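Budgeting for handheld grippers - clothes handling project

bangate_ops
Posted in April
We're planning a small clothes handling setup at the Bangate site and I have to turn in a number soon. The plan is to collect demos by hand first and buy an arm later. The quote from Kolard for the handheld grippers came in at 2,602 for the set, with mounts and tags but no cameras. Does that sound normal? Work is all garments on a table, picking up sleeves and so on.
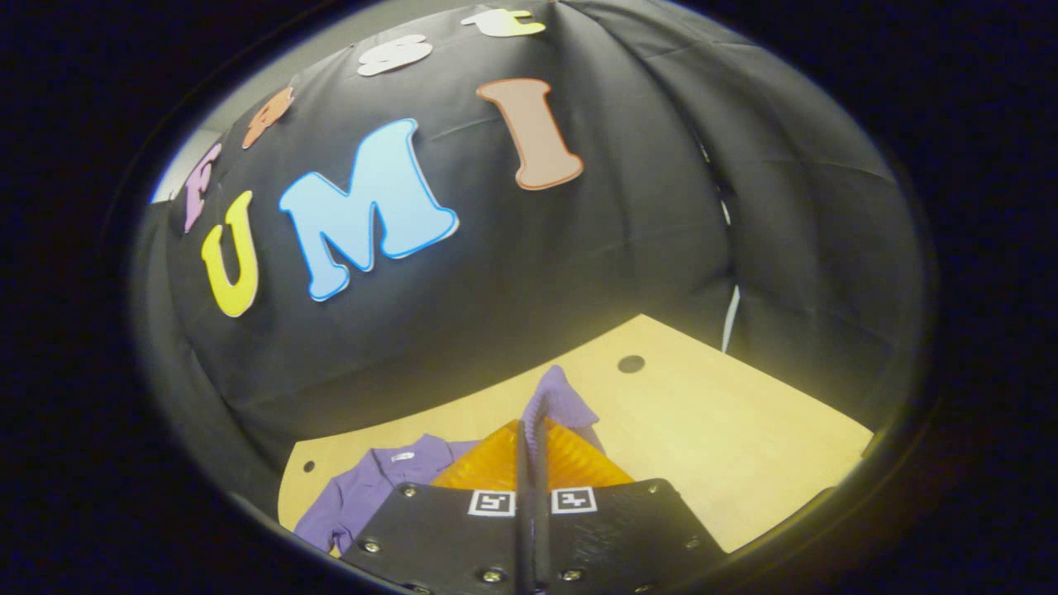

The line I'm least sure of is finger pads. I put in 200 for the year and have no idea if that's enough.

seamripper
200 is low. We went through pads faster than anything else. Fabric wears the ridges down and then thin stuff starts to slip. I'd double it.

cuevas_bench
Disagree. 200 was plenty for us at Cuevas, and we run 5 grippers. Look at who is pressing the tips into the tabletop. Once our people stopped doing that the pads lasted.

seamripper
Depends what you handle. You do towels. A lined jacket is a different job.

bangate_ops
We have both shirts and jackets on the list. Flaps, collars and buttons are where most of the table time goes, so I want to get that part right before spending on an arm.

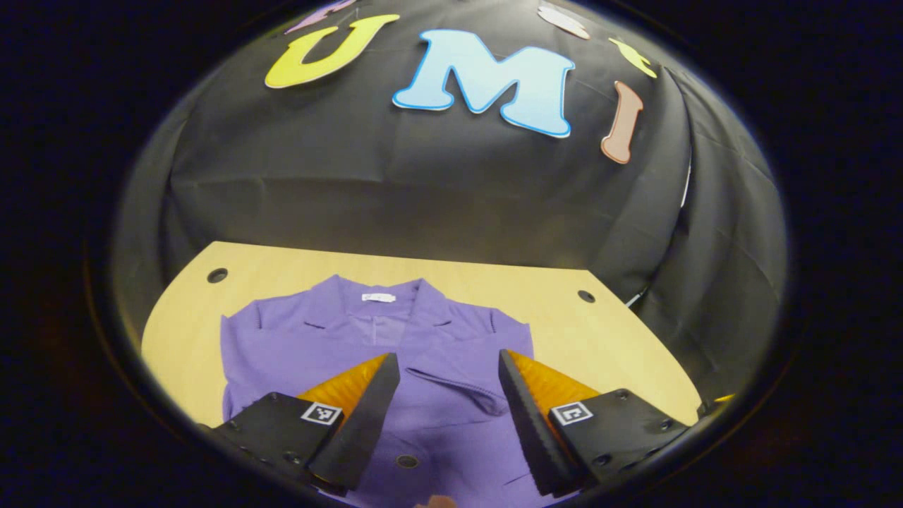

Also need to decide on spares. Kolard wants 141 for a spare finger pair and lead time is nearly a month. I was thinking one pair per gripper.

tallowhill
One pair per gripper is too many. Buy two pairs total and share them. What I would not skip is a second set of printed tags. If one gets scuffed you lose tracking and the session is wasted.

cuevas_bench
Agree on the tags. Did you ask Cinbridge for a quote? Their fingers cost less but you have to drill the mount yourself.

bangate_ops
Cinbridge is on my list for tomorrow morning. Drilling is fine, we have a press.

seamripper
Still say double the pads. Also put in a line for clothes. Ours got stretched out and we had to replace most of them halfway through.

bangate_ops
Hadn't thought of the clothes - adding it. Leaving pads at 200 for now, and I'll move money over from spares if we run short.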